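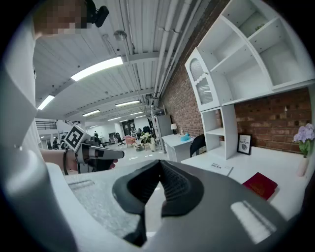

Győző Farkas wants to know whether Zinach will run on a phone from 2 house moves ago, and the answer is yes, if he closes everything else and is kind to it.

## Zinach – a puzzle game for phones and tablets

You are a junior signalman on the Ots line, where every train is late and every passenger has written a letter. Slide the points, hold the goods wagons, apologise. There are 70 levels, plus 6 we thought were too mean and put in a separate menu marked "Mean".

**What you get**

- The full game, bought once. No gems, no energy bar, no wheel to spin.
- Offline play, tunnels included.
- Cloud saves through a Vusen account, if you can face another password.
- A colour-blind mode with patterned track.

**What you need**

Any phone or tablet with 2 GB of memory. Controllers work, though tapping is quicker. The Nivex branch line, a free add-on with 30 new levels and a very rude stationmaster, arrives in March.

**Refunds**

Ask your app store. We'd only forward the email to them anyway – usually after lunch.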